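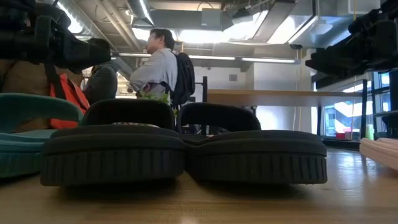 Two black padded oval cases, side by side at the front of the table.

I have owned three kinds of shoe storage in ten years and all of them failed in the same place, which was the lower level. Shoes go in at the front, get pushed by the next pair, and end up against the wall, where they stay until somebody moves house. This post is about a small raised shelf with open space under it, and about the slide sandals I keep using to test whether a layout works.

Slides are a good test item. They have no laces and no tongue, they come in pairs that are almost mirror images, and they hold their shape when they are picked up by the strap. They are also awkward in one respect. The strap is the widest and tallest part, so a pair that seems to need very little depth needs more height than expected. If the clearance under a shelf is set from the thickness of the sole, the strap will catch every time. Measure from the floor to the top of the strap, with the sandal sitting flat, and then add enough for fingers.

The shelf I settled on at home is a Tistia, the narrow version. It has one board and thin legs, and it takes a pair on top and more below. I paid 439 for it, delivered, which is more than I wanted to pay for one plank. The Takurow is cheaper and has the same footprint, but the legs are set in from the ends, and that costs a usable slot on each side of the lower level. I sent the Takurow back.
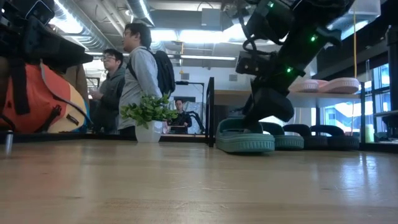
The lower level is where the rules matter. Mine are these. Each pair stays together, with no gap wide enough for another shoe. All pairs face the same way. The pair worn most goes nearest the open end, so it can come out without disturbing the rest. Dark shoes should not be next to other dark shoes if it can be avoided, given that the light under a shelf is poor and two black slides from different pairs are easy to mix up. I have gone to the mailbox in one of each.

Direction took me longer to decide. Toe in means the heel is presented and you lift from the back of the sole. Toe out means you can hook two fingers under the strap. Salma Filali, who shares my hallway and therefore my shoe problem, argued for toe in, on the grounds that you can walk up, drop your feet out of the slides and push them straight forward with one foot. She is right about the motion. Her method also leaves the pair staggered by an inch or so, and over a week that inch turns into a pile. We now use toe in, and whoever passes squares them up.

For anyone redoing a rack from zero, the order of work is as follows. Take every pair off and set it on a flat surface. A table is better than the floor because you can see the soles from the side. Put the pairs in one row, left shoe on the left. Leave a hand's width between pairs and nothing within them. Wipe the ribbed edges with a damp cloth, going along the grooves, and let them dry before anything goes back.

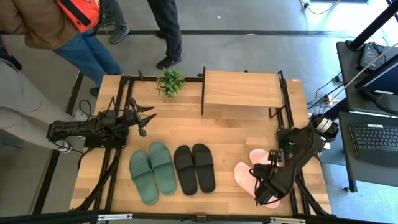
Color is the quickest way to sort a row and I no longer try to be clever about it. I used to sort by owner, then by season, and the system lasted until March. With color, a guest can put a pair back correctly without being told anything.

Top level next. Light colors go on top, for two reasons. Dirt falls down, and pale footbeds show it. The top board is also the part people see when they come in, and a pale pair on light wood looks deliberate. One pair on top is enough on a short shelf. Two will fit on mine, but then the outer straps sit flush with the board ends and get knocked off by coats.
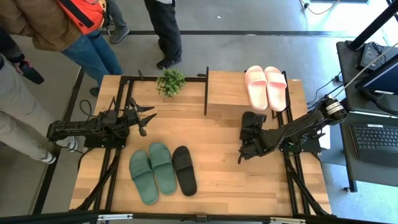
A plant next to the shelf has turned out to be worth the space. It marks the end of the row and stops the shoes creeping sideways. Ours is artificial, from Čierny, in a small pot. Tsung-han Man gave me a live one first and it lasted 18 days in a hallway with no window, so I would not repeat that.

Remaining problems: the board has picked up fine scratches from grit, and oil has not hidden them. I have a cork liner from Bringate to cut down, 2 mm thick, which should still leave room for the straps under the coat hooks. Boots are unsolved. They do not fit on either level and currently live in the bathtub.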